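Brindora Paired Hand Grippers
Product code 3492
Page updated 26 Nov 2019

The Brindora set is a left and right gripper, one for each hand, for people teaching machines to do bench jobs such as sorting parts, filling drawers and clearing up. Sold as a pair only.

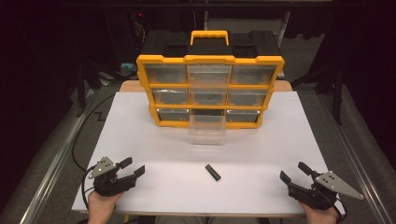

Brindora pair at a nine-drawer parts organiser, bottom middle drawer pulled out.

Can a machine put small parts away yet? In our workshop at Fallumthorpe, sometimes. We gave the drawer job to a Tse arm trained with this set. Out of 25 tries it opened the right drawer, dropped the part in and shut it again 4 times. Most failures came at the closing stage — the drawer went in crooked and stuck. We would not yet sell it to a shop as a replacement for a storeman.

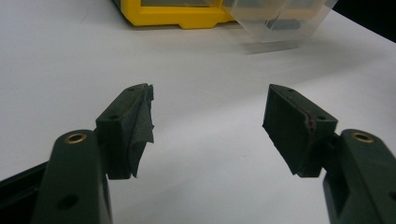 Grip pads wear, and clear plastic drawers are hard on them. Check the edges before each session and change both sides together. Replacement pads are sold separately under the Plumholm name.

In the box: left gripper, right gripper, cables, spare screws
Warranty: 24 months, pads not included
Delivery: next batch leaves Fallumthorpe in February

Arms and control software are not supplied. Please ask before ordering if yours is not a Tse — some need a different mounting plate.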